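My father-in-law calls it the puzzle, and he leaves it out for guests the way other people leave out nuts. It's a planetary gear set from an old Skallau winch, a steel plate with a big hole through the middle and a few small gears that sit on it. I lost an entire July evening to it in Clistville last summer, and this year I asked if I could take it home (he said yes, eventually!).

First thing I did was lay down a gray cloth. Shiny parts on a dark cloth are so much easier to find, and they don't skate off the table. 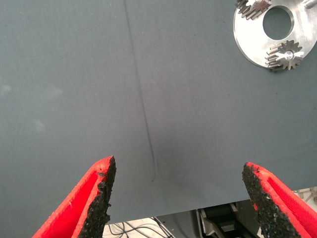 Jonas Oberholzer thinks I should skip the cloth and use a tray with a lip, because a gear that rolls will roll right over fabric. He's lost more of them under the fridge than he'd like to admit.

Fair enough, Jonas. I still like my cloth. I also like picking up each gear before it goes anywhere and feeling along the teeth with a thumbnail for burrs. Stand one on its end and you get this lovely little steel star with a hole through it.
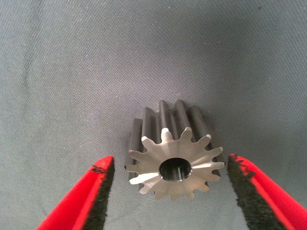
Ševčík, the repair manual I swear by, wants a drop of light oil on every pin, and I've stopped arguing with it. My cat Nasia would prefer that I used none, but she walks through everything anyway.

Then you try the gears on the plate, one at a time, and don't force them. A gear that won't go down straight is usually just tilted a hair.

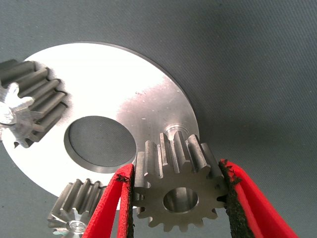
My best run so far is 12 minutes, with coffee. My father-in-law says he can do it in four, and I'd like to see that.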